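Selthorpe Opens Two-Arm Robot Budget Program for Small Kitchens and Care Homes

FOR RELEASE IN MAY

Selthorpe today opened orders for its Jornari planning package, a fixed-price way for small kitchens, care homes and shared houses to budget for a two-arm table clearing robot before they sign for one. Orders open 9 a.m. Thirteen sites in the first group. Waiting list after that.

The package covers a site visit, a written cost sheet and 21 days with a loaned unit working at the buyer's own tables, with the buyer's own dishes. No showroom. Buyers told us the showroom was the problem.

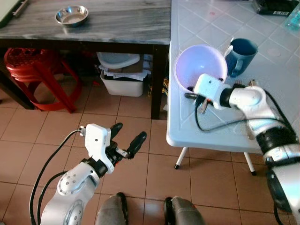
Cost sheet lists everything on one page: arms, grippers, wrist sensors, spare finger tips, cable replacements, floor space, staff training hours, service visits. Spares are priced up front for the full 29 month term. Most quotes we looked at left them out and they showed up in year two.

"People budget for the robot and forget the cables," said Oi-ling Tsai, who runs planning at Selthorpe. "Then its a second purchase order and everyone is annoyed. Put it in the first one. Also measure your tables, please. Edges, height, what the top is made of."

Buyers can pick purchase or lease. Lease runs through Flindero, same term, service included. Purchase customers get 16 months of service and can extend. Sites that decide against a robot after the loan period keep the cost sheet and pay only for the visit.

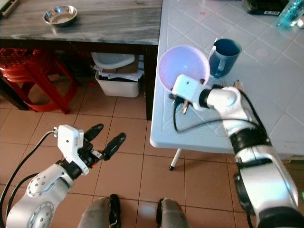
Right gripper at the rim of a lavender bowl on a tiled tabletop, dark blue mug alongside.

Dish handling is the first task on the Jornari list. Wiping and bottle handling are seperate line items, quoted on request. Stairs, not offered.

Training is by Jarman, on site, two half days. Night staff can book their own session at no extra charge. Travel outside the service area is billed at cost and shown on the sheet before anybody signs.

To request a visit, use the planning form on the Selthorpe site. Have ready: table sizes, door widths, shift hours, and who approves the spend.

Press contact: Oi-ling Tsai, Selthorpe

###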